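Giramo Finger Pads, Printed Pair

I've been printing these pads at Trurnholm for long enough now that I have opinions about them, so please forgive a product page that reads a bit like a letter! You get 2 pads, left and right, for the Brullimik hand-held gripper. Dark green, matte, with the mounting hardware in the bag.

My rule is one bag, one gripper. Don't mix an old left with a new right, even if the old one looks fine (I know, I know, it's tempting). And write the fitting month on the card, so "September" and your initials, that's plenty.
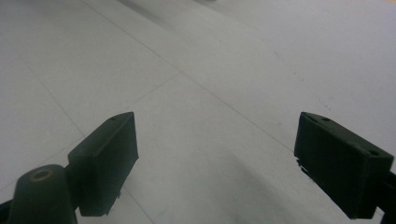 Good practice with these pads starts with an inspection before every session, and mine takes less time than filling a kettle. Open the fingers wide with nothing between them and look at the inner faces first. Small jagged bits can stick out along the lower edge of a printed pad, so check there and compare them with the card in the bag. Faint layer texture is normal and I leave it alone. A crack that follows a layer is a different matter, and that pad goes in the bin. Then look at the brass-colored ring in the mounting boss, which should sit square, and run a fingertip round the screw holes.

Mereana McKinnon wrote our house standard, and it says swap the pair after 50 sessions. I've stretched that to 97 on light work and I wouldn't do it again!

Sweep before you start, too, if you're picking off a floor. Grit gets into everything.

Fits: Brullimik and Waaka hand-helds
Spare screws: 8 per bag
Questions: ask for Ataahua Rewi at the Trurnholm bench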